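# Drahtkorb trifft Glas – unsere neue Deko-Ecke

Den ganzen Juni haben Efthymia und ich in Jurov sortiert und geräumt, und jetzt macht die Ecke richtig Freude! Weißes Drahtgitter mag ich sowieso: Es wirkt so herrlich leicht.

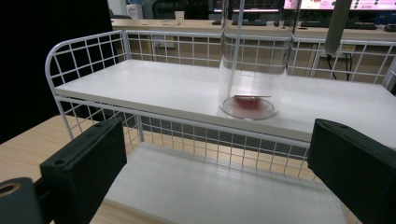

Das Glas stammt vom Flohmarkt in Plurnard und hat 3 Euro gekostet. Efthymia wollte es erst für Zweige nehmen, ich bin für Kerzen – mal sehen, wer gewinnt!

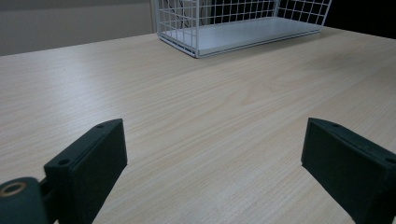

Die Holzmaserung liebe ich sehr, deshalb kommt mir keine Tischdecke drauf. Im Herbst suchen wir noch nach etwas Grünem für die Ecke. Tipps gern an Efthymia!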